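Repainting a kitchen table white, worth it?

Forum: Home and Workshop > Finishes and Paint

penry_lane
Posted 7:42 pm

I have an old kitchen table with a top that somebody varnished badly before I got it. The varnish is yellow and has gone soft near one end where the kettle used to sit. I want to sand it back and paint it white. My sister says white tops look terrible inside a year and I should strip it and oil it. Has anyone lived with a white one for a while? We eat on it every day and the kids do homework there.

Grumard
Posted 8:05 pm

Your sister is right. I painted one in September and by spring it had a gray patch at every seat. Sleeves do it, and newspapers. Oil it and be done.

elin_mostyn
Posted 8:31 pm

I disagree with Grumard. I've had a white top for 6 years and it's fine. The paint has to be hard before you use it. Dry to the touch is one thing, but the can usually gives a much longer time before it can take wear. I kept everything off mine for three weeks and we ate off our laps. If you put plates on it the second day they will stick and pull the finish.

Grumard
Posted 8:44 pm

I waited two weeks. Still went gray.

elin_mostyn
Posted 8:50 pm

What did you put over it?

Grumard
Posted 8:58 pm

Nothing. It was enamel, it said no topcoat needed.

elin_mostyn
Posted 9:03 pm

Then I think that's the difference. Mine has three thin coats of clear water-based over the white. Don't use an oil-based clear, it turns white paint the color of weak tea.

Nikus
Posted 9:40 pm

Agree on the water-based clear. Some things I'd add from doing a few of these.

Get all of the soft varnish off first. Scraper, then coarse paper, then finer. If it gums up the paper it isn't gone. Put on a stain-blocking primer or the old yellow will come up through the paint, sometimes weeks later. Sand lightly between coats and wipe the dust off with a damp cloth. Use a foam roller on the flat part and a brush only on the edges.

Check what the old finish is before you sand. If the table is old enough there could be lead paint under the varnish, and test kits are easy to find.

penry_lane
Posted 10:12 pm

Thanks, I hadn't thought of lead. No paint under it that I can see, but I'll test. How shiny should the clear be? I don't want it to look like a refrigerator.

elin_mostyn
Posted 10:20 pm

Satin. Flat marks easily and gloss shows every crumb. I'd also go a little off from pure white. Very slightly warm or gray, whatever goes with your walls. Pale wood and thin dark metal look good on it, so if you have shelves or racks like that you're set. 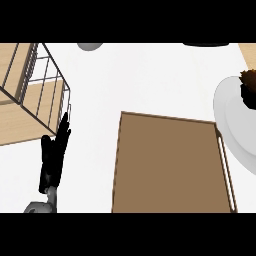
The other thing is felt under anything with feet. Wire racks and unglazed pots are the worst for scratching, and dragging is worse than setting down.

Grumard
Posted 10:34 pm

So three weeks of eating off your lap, three coats of clear, and felt on everything. Or you wipe on oil in an afternoon and redo it when it looks dry.

Nikus
Posted 10:41 pm

Oil on a table with kids and markers has its own problems. Depends what the wood is like under there too. If it's nice I'd oil it. If it's patched or mixed boards, paint.

penry_lane
Posted 7:15 am

Scraped a bit at the end last night. Two of the boards are a different wood from the others and there's filler in the joint, so I'm going with paint. I'll do it while we're away so it gets its time to harden. Is 1000 grit too fine for between coats of clear?

Nikus
Posted 7:52 am

Yes, too fine. Use 320 between coats.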